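We're looking for people to join the Andier bench at Primis, and we'd love to hear from anyone who has spent time doing careful work with their hands. You don't need a degree or a line of code to your name. You do need patience, a good eye and a willingness to say "that didn't look right to me" out loud.

## Bench operator, robot-assisted assembly (2 posts)

**Where:** Holloway workshop, ground floor
**Hours:** 37 a week, early or late shift, your choice where we can manage it
**Start:** December, or sooner if you're free
**Reports to:** Manikandan Murthy, bench lead

### What the job is

Andier is our name for the part of the workshop where arms and people share the assembly work. Until last year every small part here was picked up, turned round and fitted by hand, all shift long, and plenty of us have the wrists to prove it. The arms now take on the repeated fitting. The people on the bench decide what gets tried next, set it up, watch it closely and change it when it goes wrong (which it does, and that's a big part of the fun).

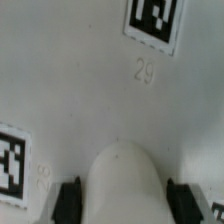

Setting up is where a new starter spends the first few weeks. You'll put the practice pieces out, check that the fingers open wide enough for the part, and learn to read the printed markers that tell the system where things are. The markers are matched to plain numbers, so when a colleague calls across that 28 or 29 is giving trouble, you'll know which one to look at. None of it is difficult once you've done it a few times, and you'll be doing it next to someone who has.

After that you move on to running trials. A trial can be over in moments or take most of a morning. You start it, keep your eyes on it, stop it if you need to, and write down what you saw in ordinary words. We're very keen on the ordinary words! The notes go straight to the software team upstairs, and they read them all. If you write "it grabbed too early and skidded off", they can work with that.

### What has changed for the people here

It's fair to ask, and everyone does at interview, so we'd like to answer it here too.

Nobody on the old hand line was let go when the arms arrived. Some moved to Andier, some went to finishing and packing, and a couple chose to stay on hand work for the awkward orders, where fingers still beat anything with a motor. Everyone who moved kept their pay grade or went up one. The hand line is smaller than it was, though, and it won't grow back. If what you love is making the same part well, again and again, with the radio on, this may not be the job for you, and we'd sooner tell you now.

The days are less tiring for the body and a bit more tiring for the head. There's more talking. There's more waiting as well, and you learn to use it. Shifts on the bench are split so that you're never watching an arm for the whole day, and breaks are fixed.

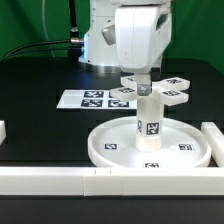

Dondonov, on asking to be quoted in this advert, wanted it known that the first month felt slow and rather lonely after years on a noisy line, and that it got much better once the pairs were brought in. You now work in twos on every shift, one setting up and one keeping notes, swapping after the break. Dondonov also said that being asked for an opinion takes some getting used to.

### What you'll be doing

- laying out the bench before each run, including the marker sheet, the rails and whichever fixture is in use
- starting, watching and stopping trials
- keeping notes that someone else can follow
- cleaning and checking gripper pads and cables, and reporting wear
- suggesting which hand jobs should come over to the arms, and which should stay put
- helping to train the next people in

That fifth one matters to us a great deal. No job comes over to Andier until the people who do it by hand have had a proper say, and bench operators sit in on those talks.

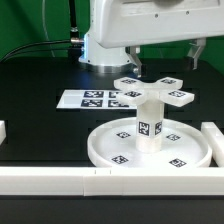 *On the Andier bench: arm, fixture and marker sheet.*

### Who we'd like to hear from

People who have worked in assembly, sewing, catering, watch repair, dentistry support, model making, bike workshops, anything where small things have to go in the right place. People coming back to work after a gap. People who are curious about the arms and people who are a little wary of them, as both sorts have done very well here.

You should be comfortable writing short notes in English and using a tablet. We'll teach you the rest. Training is paid at the full rate from the first morning and includes the safety course, which you must pass before you work at the bench without a trainer.

The bench height can be changed, and most of the tasks can be done seated. If you need something set up differently, tell us and we'll sort it out before you start.

### Pay and the rest

Grade 2 on the workshop scale, moving up a grade when you've finished training. There's a £500 payment towards tools, travel or childcare when you join, and you don't have to show receipts for it. Late shifts carry the usual extra.

### How to apply

Send us a page, or a voice recording if you prefer talking, about something fiddly you've learnt to do well and how you learnt it. A CV is welcome but not needed. Mark it **Ref. 304, Andier bench** and leave it at the Primis front desk in Holloway or send it in through the jobs page.

Everyone we shortlist is invited to spend a morning on the bench with Manikandan and one of the pairs, paid, with lunch. Come in comfortable shoes, tie back long hair and bring your questions. You're welcome to ask the pair anything you like while Manikandan is out of the room.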